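Detamville short-stay rules pass, owners have until January

2021-03-26

Detamville will start licensing short-term rentals after the town council voted Thursday night's draft through with only small changes. Owners who rent out a room, a basement or a whole house for less than a month at a time will need a permit on the door by January.

The vote came after a long meeting, most of it public comment. Lots of people standing at the back.

Town staff put the number of active listings at 223, up from 211 the year before. Most are in the old streets between Ekham Road and the river, where long-term renters have been complaining about losing apartments to weekend guests. A petition asking for a cap got 1,315 signatures.

There is no cap in the final version. What there is: a yearly permit, a safety check, a local contact who has to pick up the phone at night, and a limit of 7 guests per house no matter how many beds. Fines for renting without a permit, amount still to be set.

Tania Bandara rents out two rooms above her shop on Millet Street and spoke in favor, more or less. "I can live with a permit. I can't live with waiting half a year for somebody to come look at my smoke alarm," she told the council. She asked for a fixed deadline on inspections. Didn't get one, but staff said they would come back with a schedule.
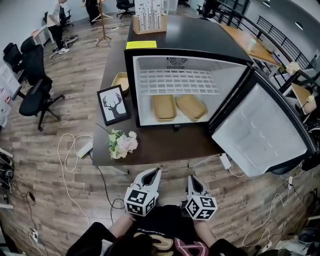 A mini fridge and woven baskets, the sort of small extras many rooms now come with.

Rezaul Weerasinghe, who signed the petition, said the rules dont go far enough. He has rented on Ekham Road for years and says nearly every building on his block now has a lockbox by the door. "A permit tells you who is doing it. It doesn't give anybody an apartment back," he said after the vote. He wants the cap question back on the agenda before summer.

Bookings are part of the argument too. Kovik, the property manager that handles listings for many out-of-town owners, had asked for a lighter permit for places rented only a few weekends a year. The council said no — one permit, one price, everybody.

Parking was the other sore point. Earlier drafts made owners show one off-street space for each bedroom, which a lot of the older houses could never do. That line is gone. Guests will have to follow the same street rules as residents, and hosts must post them inside the unit along with trash pickup times and the quiet hours.

Permit forms are expected on the town website later this spring, paper copies at the front desk of town hall. Owners who already pay the lodging tax will be mailed a notice. Those who don't are being asked to call the clerks office and get their adress on file before the forms come out.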